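Section 4: Setting Up Your Hemo Water Softener for the First Time

Please read this section all the way through once before you pick up a wrench.

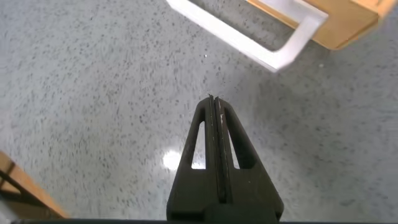 Meng wrote in after the last edition to say that the order of the steps confused her, and could we please put the salt before the programming, as she had stood there with a blinking display and an empty tank for most of an evening. We have moved it, Meng, and thank you – it reads much better your way.

Before you begin, your softener should already be connected to the main line as described in Section 3, with the bypass valve still turned to BYPASS. If you have the Zutholm cabinet model, take the lid off and put it somewhere you won't step on it.

1. Check that the drain hose runs downhill to the floor drain or standpipe, and that there is a gap between the end of the hose and the drain itself. Never push the hose down into the drain, as dirty water can be drawn back into the softener.

2. Pour two buckets of clean tap water into the salt tank. You only need to do this once. After today the softener looks after its own water.

3. Add the salt. Pellets are best, and crystals will do in a pinch, but please don't use rock salt, which leaves a gritty mud at the bottom that is no fun at all to scoop out. Fill to the line marked on the inner wall and no higher.

4. Plug in the power supply. The display will show 341 for a few seconds, which is the software version, and then the clock will start to blink.

5. Set the time of day with the arrow keys and press OK. Take a moment to get morning and evening right! The softener cleans itself at 2 a.m., and you don't want that happening while somebody is in the shower.

6. Enter your water hardness. Your water company can tell you the number, or you can use the test strip taped under the lid.

7. Turn the bypass valve slowly toward SERVICE until it is a quarter open, and wait until you no longer hear air moving. Then open it the rest of the way.

CAUTION: Opening the valve all at once can push resin out into your household pipes. Go gently, even if you are in a hurry for supper.

Note: The first water from your faucets may look a little cloudy or tea-colored. Run a cold faucet until it clears, and hold off on laundry until then.

Note for Komcombe valve heads: the factory setting for capacity is 3000. Leave it alone unless your installer has told you otherwise. To get back to the factory settings, hold both arrows and enter 2343.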